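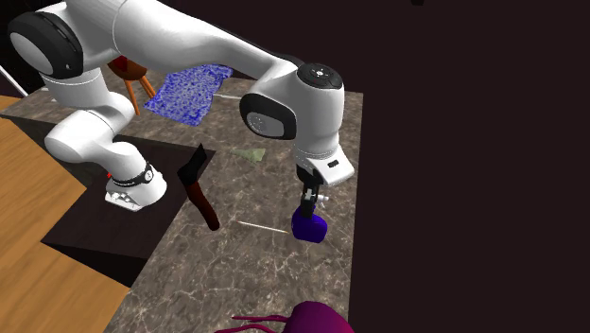 Last edited: Monday, May 23, 2022

Topic: Parallel gripper on rounded objects - wide pads or narrow?

kmabula
I'm comparing two gripper models in simulation before we order anything for Belham. Same white arm, same marble worktop and clutter each time, only the fingers and the controller settings change. The picture at the top is from the side camera, with the dark blue-violet thing in the fingers just over the worktop.

Results so far: 70 tries with the Drodetti fingers, 33 drops. I haven't run the Trurketti ones enough to quote a number. Before I do, is there anything in the setup I should change?

kohlhase_k
33 out of 70 is nearly half. I'd look at friction before blaming the fingers. What have you set on the pads, and how many contact points do you get on a curved surface? We had the same trouble in December and it was all down to contact settings.

kmabula
Friction is at the default. Contact points vary, usually 2, sometimes 3.

Erick Mugo
I don't agree that it's friction. With two flat pads on a round body you have next to nothing stopping it from turning. Put a softer pad on and try again. Also, the side camera is no good for judging this. The arm itself hides half the worktop. Have you got a view from the wrist?

kmabula
Yes, one from the same setup.
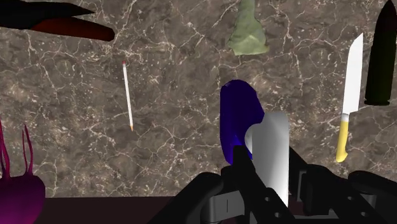 View down past the fingers, with the blue object and the white cylinder ahead.

kmabula
I find this one harder to read for height, but it is much better for seeing how the fingers sit on either side.

Erick Mugo
That's the one I would use. You can see the white cylinder between the fingers and the blue one right up against it. From the side you would have to guess at that.

kohlhase_k
Use both. A close view tells you very little about clearance over the worktop, and I wouldn't tune a controller on it alone. Erick, we've had this argument before.

Erick Mugo
We have, and I still think a second camera is a lot of extra calibration for a small gain.

Faith N
Could you do a set with the thin things as well? Pencil, knife handle and so on. At Nyanda we picked a gripper on how it did with round items and then found it was poor at anything lying flat.

kmabula
Good idea. I'll keep the layout and change the target.

kibet_m
Change one thing at a time, please. If you swap the pads, the friction and the target together, the numbers won't mean much. I'd do friction first because it only takes a minute.

kmabula
OK. Friction first, then softer pads, then the pencil. I'll log both cameras and post the figures for each set in this thread.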